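Robot picks its way through a thousand household odds and ends

5 November 2020

By Elin Cadwaladr

A robot arm in a back workshop at Utton has now been through 1,096 recorded attempts at picking things out of a deep bin, and the people looking after it are thrilled with every one of them, including the ones that went nowhere.

The project is called Presero, and it began in June with a fairly plain question. Could a learning system be taught to take hold of ordinary clutter, the sort of thing you would find at the bottom of a kitchen drawer or a bathroom cupboard, if it was shown enough examples of the job being done? Robots have been lifting identical parts off identical trays for decades. Give one a heap of brushes, wrappers and fluffy cloth, all leaning on each other, and it gets much harder.

"You and I put a hand in a bag and come out with the keys," said Meinir Prothero, who leads the work. "We don't think about it at all. When you sit down and try to write out what your fingers did, you can't. So we stopped trying to write it out. We show it instead, again and again, and let the system find the pattern."

Showing it takes patience. For each example, an operator guides the arm by hand control while a fixed camera looks on and the software notes where every joint is, how far the gripper is open and what the operator was aiming for. A single attempt might be over in less than a minute. Then comes the tidying up of the record: was the object lifted, did it slip, did something else come with it? Each answer is typed in by a person before the next attempt starts.

Ynyr Rosser has done more of these than anyone else on the team. He used to mend sewing machines, and he says the two jobs have more in common than people expect. "It's all feel," he said. "You learn where a thing wants to be held. A brush is lovely, you can go for the handle or the back. Soft things are a menace. You think you've got hold of it and you've got three fibres!"

Soft things are also where the most useful examples come from. The first system the team trained, back in the summer, had seen mostly hard objects, and it treated everything as though it had a firm edge. It would close neatly on the top of a cloth and come up with nothing. After a run of sessions with textiles and crinkly see-through packaging in the mix, it started going in lower and closing later, which is exactly what Ynyr and the other operators had been doing. 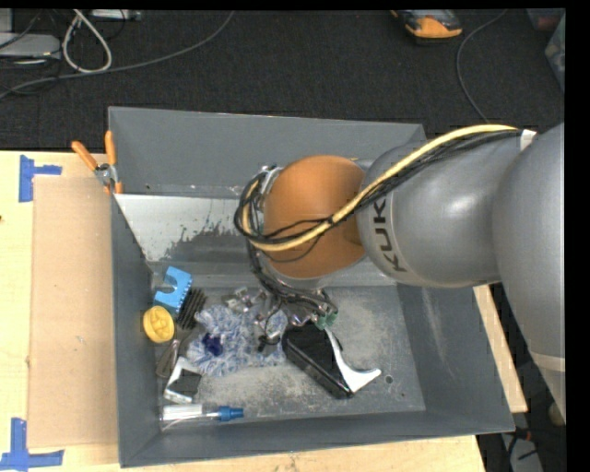
The contents of the bin are changed every 52 attempts. Some items go back in a different position, some are swapped for new ones, and now and then the whole lot is tipped out and replaced. Colour, shape and weight are all mixed on purpose, and so is the way things lie. Objects resting against the walls get special attention, as the gripper has to come in at an awkward angle to reach them without bumping the side.

Arwel Bowen looks after the software, which the team has named Wada. He was keen to show off the part he is proudest of, a screen that plays back any attempt alongside the movement of the arm. Failed attempts are kept in the same list as good ones, with a short note on each. Reading down them is oddly gripping. "Pushed it into corner." "Two at once, dropped one." "Had it, lost it, had it again."

"People ask why we don't throw the bad ones away," he said. "I'd be lost without them! If it only ever sees perfect picks, it has no idea what to do when one starts going wrong. A wobble that gets rescued is worth a great deal to us."

He has also learned to be fussy about small things. The bin has to sit in the same place for every session, and a shift of a finger's width in September's early sessions meant 19 recordings had to be checked again by eye. Lighting matters too. Shiny wrapping throws back little glints that can look, to a camera, like the edge of something solid. The team could have hung a cloth over the window, but chose to record at different times of day so that the system would get used to it.

So how is it doing? The latest version was given the controls last week for a short trial, with items it had not met before. The team is careful not to make too much of one afternoon, and Meinir would not be drawn on a score. She would say that it went for the right sort of place more often than she had dared hope, and that on one pick it nudged an object away from the wall before closing on it. Operators do that all the time. It had never been set as a rule.

"I made everyone watch it back," she said. "Then I made them watch it back again."

There are plenty of things it still cannot do well. Thin, flat objects lying face down are a trial for the machine and for the people steering it. Anything that is partly under something else tends to be pulled rather than uncovered first, and the team would like to see it learn to clear a path. That will need longer examples, with two or three moves in each, and those take far more time to record and label.

The hoped-for use is in sorting. Skurka, which runs a reuse and repair depot nearby, takes in mixed boxes of household goods that have to be gone through by hand before anything can be mended or passed on. Eluned Price, the depot manager, has been sending over crates of oddments since the summer and has visited the workshop twice.

"Our lot are quick, but it's hard on the back and the wrists, leaning into bins all day," she said. "If a machine could do the first lift and lay things out, my staff could get on with the bit they're good at. I sent them the most annoying box I could find. They were delighted with it."

Over the winter 8 new operators will be trained, each working short shifts. Meinir wants as many different pairs of hands on the controls as she can get, so that the system does not simply pick up one person's habits. Ynyr will be showing them the ropes, starting with the brushes and leaving the fluffy stuff until the second day.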